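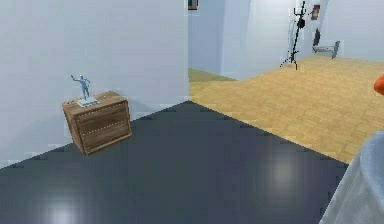 Render, chest of drawers with figurine on top.

9 December 2023

Bill auction model, pricing side. Continuing from the yield conversion problem.

Went back through the conversion code for the Brarnlow test series. The discount-to-yield step was using a 365-day year on one branch and a 360-day year on the other, depending on whether the record came in through the old loader or the Caveo loader. Both branches now read the day count from the issue record. If the field is blank the run stops with an error. Previously it fell back to 365 silently, and that is how the mismatch got into the May results.

Reran the short bills. The test set has 300 synthetic auctions, each with a face amount, a tenor, a cut-off price and a list of bids. Prices reproduce to the fourth decimal. Yields reproduce to the second decimal only, on the shortest tenors. I think this is rounding in the input prices and no fault of the formula: at a very short tenor a small change in price moves the annualised yield a long way. Should be confirmed by feeding in unrounded prices. Not done yet.

Allocation at the cut-off.

Pentti Valtonen asked how we treat bids exactly at the cut-off price when the issue is oversubscribed. Current rule: everything above the cut-off price is filled in full, the remainder is shared pro rata among bids at the cut-off, and each share is rounded down to the nearest lot. The leftover lots go to the largest marginal bid. Pentti's view is that they should go by time stamp. Both rules are in the code now, set by a switch in the run file (alloc_tail = size or time). Default stays at size until the older runs have been repeated.

The difference is small in most cases. It matters where many small bids sit at the cut-off, since rounding down then leaves more lots over than one would expect. Auction 60 in the set is the worst of these. Under the size rule one bidder picks up all of the tail and ends above its own bid amount. That is a bug. An allocation must never exceed the bid. Added a cap, with any excess passed to the next bid in order. Auction 60 now balances, and the total allotted equals the total offered.

Non-competitive bids.

Still taken off the top before the competitive book is filled, at the weighted average accepted price. The limit is 20 per cent of the offer. When non-competitive demand is over the limit we scale it back pro rata. Checked by hand on two auctions, both correct. Note for whoever edits this next: the weighted average excludes the non-competitive amounts themselves. The Rissanen notes include them, which makes no difference to the price but does change the reported bid-to-cover ratio. Our ratio is total competitive bids over the competitive amount available. Label it as such in the output table, otherwise it will be compared with figures worked out the other way.

Bonds.

Coupon issues are not touched today. The accrued interest routine assumes settlement on the issue date, so a reopening of an existing line will be priced wrongly. Drendarstead has reopenings in its series and cannot be run until this is fixed. Needed: previous coupon date, next coupon date, settlement date, all three in the issue record. The loader already reads the first two but drops them before the pricing step.

Files.

Changed: conversion module, allocation module, run file template. Old outputs moved to the archive folder with their original names. The new outputs carry the suffix r2.

To do:
Unrounded prices for the shortest tenors.
Repeat the May runs with the day count fix, size rule first, then time rule.
Send Pentti the auction 60 tables, before and after the cap.
Settlement date in the issue record.
Ask whether a tie on time stamp can occur in the Caveo files. If it can, the time rule needs a second key.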